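Nous utilisons des cookies pour mesurer l'audience de ce site. En poursuivant votre lecture, vous acceptez leur utilisation. Gérer mes préférences

Éloge du tourillon

Il y a dans mon entrée, derrière la porte, un pot en grès qui devrait contenir des parapluies et qui contient des bâtons. Des ronds, tous, en bois clair, de longueurs dépareillées. Quand des amis passent dîner, ils me demandent si je fais du théâtre de marionnettes, ou si j'élève des tomates. Ni l'un ni l'autre ! J'aime les tourillons, voilà tout, et j'ai envie depuis longtemps d'en dire du bien par écrit.

Le tourillon, pour ceux qui n'en auraient jamais acheté, c'est la baguette ronde qu'on trouve au fond du magasin de bricolage, généralement debout dans un casier, entre les plinthes et les moulures que personne ne regarde. On en fait des chevilles pour assembler des planches. On en fait aussi, et c'est là que je m'enflamme, à peu près tout le reste : tringles, barreaux, perchoirs, axes de roue, porte-serviettes, tuteurs, manches, mâts pour les bateaux de bain. C'est une matière première déjà finie, ou un objet qui attend son métier, je n'ai jamais su trancher.

Je défends donc ici une opinion que j'assume entièrement : toute maison devrait posséder quelques bâtons ronds sans affectation précise. On garde bien des boutons, des bouts de ficelle, des bocaux. Pourquoi pas un peu de bois droit ?

Ma conversion date d'un dimanche chez Tahmineh et Houshang Rashti. Ils venaient d'emménager dans un appartement haut de plafond, superbe, avec une fenêtre de salon si large qu'aucune tringle du commerce ne convenait. Tahmineh avait passé deux soirées à comparer des modèles télescopiques qui ployaient tous au milieu. Houshang, lui, est descendu à la cave, il est remonté avec deux longues baguettes de hêtre laissées par l'ancien locataire, un crochet, un reste de papier de verre, et à l'heure du thé le rideau était pendu. Je me souviens surtout du bruit des anneaux sur le bois — un petit roulement mat, très doux, qui n'a rien à voir avec le crissement du métal. J'ai demandé à ouvrir et fermer le rideau moi-même. Plusieurs fois. Ils ont été patients.

Le lendemain j'étais chez Mousavi, le marchand de bois de mon quartier, et j'ai découvert que choisir un tourillon est un plaisir en soi. Il faut en prendre un, fermer un œil, viser le long de la baguette comme un joueur de billard, la faire tourner lentement. La moitié du casier est légèrement cintrée. On repose, on reprend, on en fait rouler une sur le comptoir pour écouter si elle boite. Le vendeur laisse faire. Je crois même qu'il me garde les bonnes, mais il ne l'avouera pas.

Et puis on regarde le bois, forcément. C'est ce que je préfère. Une planche montre ses veines comme une carte, on la comprend d'un coup. Un tourillon les montre en longueur, serrées, avec de minuscules points sombres çà et là qu'on prend d'abord pour des saletés. Il suffit d'une lumière de côté pour qu'un flanc s'éclaircisse et que l'autre vire à l'orangé, et la baguette la plus modeste du magasin se met à ressembler à du miel. Devant un fond de couleur franche, c'est encore plus net. Le turquoise lui va merveilleusement, je le dis à tous ceux qui hésitent devant un nuancier.

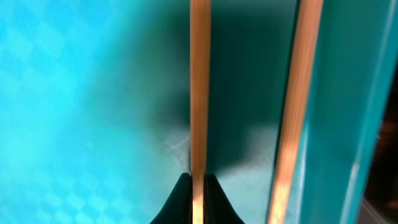

Le bois blond sur fond turquoise : le fil, très fin, court dans la longueur.

Cette alliance du bois pâle et du bleu-vert, je la recommande sans réserve. Mehrangiz Taheri, qui a peint sa salle de bains dans un ton voisin, avait d'abord prévu des accessoires chromés. Je l'ai suppliée d'essayer une simple barre de bois pour les serviettes, juste une semaine. Elle a essayé. La pièce, qui faisait un peu piscine municipale, s'est réchauffée d'un coup, et les barres chromées sont retournées au magasin dans leur emballage. (Elle a huilé le bois, évidemment. Dans une salle de bains, on huile, et on recommence quand l'eau ne perle plus.)

On m'oppose toujours les mêmes choses. Babak Sadeghi, avec qui j'ai cette dispute depuis des années et qui est un homme de métal jusqu'au bout des ongles, me répète que le bois bouge, que le bois plie, qu'un tube d'acier coûte à peine plus cher et durera plus longtemps que nous deux. Il a raison sur le premier point. Une baguette trop fine entre deux supports trop éloignés finit par faire le dos rond, et j'ai eu dans ma chambre une tringle qui souriait. J'ai ajouté un support au milieu, et elle s'est tenue tranquille. Mais sur la durée, je ne lui cède rien. Un tube bosselé reste bosselé. Un tourillon rayé se ponce en trois minutes, se raccourcit, change de pièce. Ma tringle de chambre, une fois retirée, est devenue deux barreaux pour l'échelle à plaids du couloir, et la chute sert à caler la fenêtre de la cuisine en été.

Il y a aussi l'argument de la série. Esmaeil Mahmoudi, qui a le goût des systèmes, a équipé tout son bureau en étagères Melberg et me vante la précision des perçages, le catalogue, les accessoires qui s'emboîtent. J'ai passé un bon moment à ouvrir ses tiroirs, je ne vais pas jouer les puristes. Seulement, quand il a voulu suspendre des rouleaux de papier sous une tablette, l'accessoire n'existait pas. Nous avons scié une baguette de 400 millimètres, arrondi les bouts à la lime, posé le tout sur deux crochets à vis. C'est aujourd'hui ce que ses visiteurs remarquent en premier, et il en est assez fier pour oublier parfois de mentionner ma participation.

J'ajoute un mot pour les enfants, parce que c'est avec eux que l'objet donne sa pleine mesure. Offrez à une petite fille de six ans une boîte de jeu avec sa notice, elle jouera au jeu. Donnez-lui des bâtons ronds bien poncés, de la ficelle et un drap, et vous perdez votre salon pour l'après-midi. Ma nièce a fabriqué un marché couvert, puis un métier à tisser auquel il ne manquait vraiment pas grand-chose, puis un instrument dont le nom m'échappe et dont le son, hélas, me revient. On me dira que c'est dangereux. Un peu, oui. On arrondit les extrémités, on reste dans la pièce, et on accepte de perdre une tasse.

Pour qui voudrait commencer, je déconseille d'acheter tout un assortiment. Prenez une seule baguette, du hêtre si vous en trouvez, d'un diamètre qui vous plaît quand vous refermez la main dessus. Les plus minces se cassent trop facilement et découragent. Comptez une scie à dents fines, un ruban adhésif enroulé à l'endroit de la coupe pour éviter les éclats, du papier de verre grain 300 pour finir. Je passe ensuite une huile incolore de chez Erar, au chiffon, en tournant, mais une huile de lin ordinaire convient très bien si l'on n'est pas pressé et si l'on étale le chiffon à plat dehors après usage, car roulé en boule il peut prendre feu tout seul. Laissez la baguette debout dans un coin, quelques jours, sans projet. Vous la verrez en passant. Vous aurez une idée en faisant la vaisselle, une autre en cherchant où mettre les torchons.

La mienne, en ce moment, concerne le palier. Il y a là un renfoncement étroit, inutile, où j'imagine une rangée de barreaux verticaux du sol au plafond, assez serrés pour faire une ombre rayée sur le mur, assez écartés pour qu'on y glisse des journaux, des gants, une branche. Et le fond peint en turquoise, bien sûr. Mousavi m'a promis un arrivage en janvier, Babak a promis de venir se moquer, et j'ai déjà mesuré le renfoncement 2 fois.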